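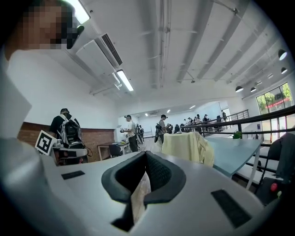 The hall from the table side, with dome pendants along the glazing and fluorescents across the room.

Pendant lamps belong over surfaces. A row of black domes hung beside a tall window wall lights a walkway that already gets daylight for most of its working hours, and after dark much of the output goes down past the railing or into the glass. I have held this view since we refitted the Skakell hall in March, and Rupert Pfister, who drew the original layout, still disagrees with me.

His case is visual. A line of identical fixtures gives a long room direction, and the exposed beams and pipes already run that way. Granted. But an opaque dome keeps its light in a cone, so a white ceiling above it contributes almost nothing. White paint overhead is the cheapest reflector in the building. Use it.

At Skakell the tables measured 200 lux between fixtures and 700 directly under them. The eye adapts to the higher figure and reads the lower one as gloom. Occupants then ask for more lamps, when the fault is distribution.

My preference is plain linear fluorescents or their LED replacements, hung 4 feet below the beams, with part of the output sent upward. Keep the domes if the tenant likes them, on a separate circuit, dimmed. Rewiring ours came to $2,000, less than Pfister's quote for the extra pendants. He maintains that the room looks worse. It probably does from the street.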